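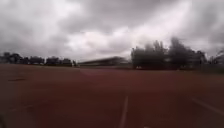 **Is the Clindirville track resurfacing ready for the final payment?** Our advice is to hold it until the drainage figures are in.

Progress report, 13th December

Lambrechts has billed us for the full 2,508 square yards. We have no quarrel with the area. We do have doubts about what was done under it. The contract calls for the old base to be patched before the new coat goes down, and the patching log we were sent covers two lanes and then stops. We asked for the rest in writing and got a brochure.

The lane lines are painted. Lambrechts lists this as a "major milestone," which seems generous for paint.

**Drainage.** The sales sheet for the Zaltberg binder promises that water will clear quickly. Maybe so. The only test we have was run by the installer on a single spot, and the report doesn't say which one. We want it repeated on every lane with someone from our side present.

**Money**

- Held back so far: $800
- Extra charge for edge repairs, disputed: $227
- Derkoria grant: all spent except the final payment

**Schedule.** Lambrechts says the punch list will take 36 hours of work. The last list was also supposed to be short, and it dragged on well past May.

We'd like the Derkoria office to approve an outside inspection before anything else is paid. The school wants to book meets for spring and keeps asking for a date. We haven't given one.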